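Packing notebook, Bratcombe flat
July, entry begun 9:40 in the morning

Continuing the bedroom clear-out. Bulk items were dealt with in the last session (winter coats, shoe boxes, the lamp). Remaining: bedding, the drawer unit, and the loose small items that have been moving between the nightstand and the windowsill since the inventory was started. Target for today is the small items. Bedding stays in place until the last morning.

Work surface. The desk is already wrapped, so sorting is done on the bed with the striped blanket left on. Comforter rolled and pushed up to the top end with the quilt bundled next to it. A plush surface is poor for writing labels and good for anything that would otherwise roll. Labels are written on the back of a tray and carried over.

Containers. Two types on hand:

Wedora zip pouches, internal length 247 mm. Clear on one face. The zip pulls on two of them are stiff and need to be started by hand before the slider will run.

Khoo cartons, small size. I am holding these to 900 g each when filled, so that they can be stacked on the top shelf of the Lornar crates without bowing the lid. The last set was overfilled and the lid of crate B now has a permanent dip in it. It still closes.

Method as used this morning:

Everything from the drawer goes onto the bed first. No sorting inside the drawer. Earlier attempts at that left the back third of it untouched.

Liquids and creams are separated out and each one is checked at the cap. Anything over 100 ml goes upright in the bathroom carton and does not enter a pouch. Smaller bottles get one strip of clear tape over the cap, running down both sides, with the last bit folded under as a pull tab. Without the tab it takes a knife to get in, and the knives are in crate A.

Hard cosmetics (tubes, compacts) go in dry pouches, no tape on the item itself. Tape adhesive lifts the finish on metallic tubes. Tested on an old one and it left a dull stripe which did not come off with soap.

Lens items get their own pouch, not to be mixed with anything that has a scent. Case, solution and spare case together. The pouch rides in the day bag and is logged separately.

Pouch is closed, air pressed out, label on the opaque face. Label carries room, pouch letter and contents by type. Do not list single items, as it was tried on pouch A and the label ran onto the zip.

Tape notes. Clear packing tape only, on the roll with the snap-on dispenser head. The brown tape was retired after it refused to hold on the Khoo cartons in the hallway (recycled board, very dusty surface – wipe first if brown has to be used). The clear tape holds on wiped and unwiped board alike. Tear is clean if the roll is tilted before pulling across. If pulled straight it stretches and curls back on itself. Store the roll on edge with the head attached so the free end stays put.

Timing. Allow up to 15 minutes per pouch including the label. Pouch A ran well over, mostly from deciding what to throw out. Deciding is now a separate step with its own bag by the door, and the bag is not reopened.

Problems
Pouch C: zip separated at the corner. Taped across and marked for replacement.
Label pen bleeds on the Wedora material. Pencil does not mark at all. Changed to a paper label under clear tape, fine so far.
Scissors missing since last session. Check the Lornar crate with the kitchen linens before buying another pair.

To do
Empty second drawer.
Weigh the bathroom carton before sealing, scale is under the sink.
Decide on the blanket: carton or day of move in the car. Leaning toward car, as padding for the mirror.
Strip the bed last, comforter into the large bag already rolled.

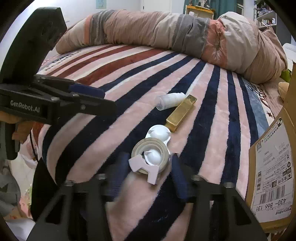
BEDROOM / SMALL ITEMS

Clear tape at the bed. Lens case, gold tube and the small white-capped bottle to be split between three pouches per the method. Bottle: cap strip with pull tab. Tube: no tape. Resume with the second drawer, and cross-check pouch letters against the hallway list, where D has been used twice.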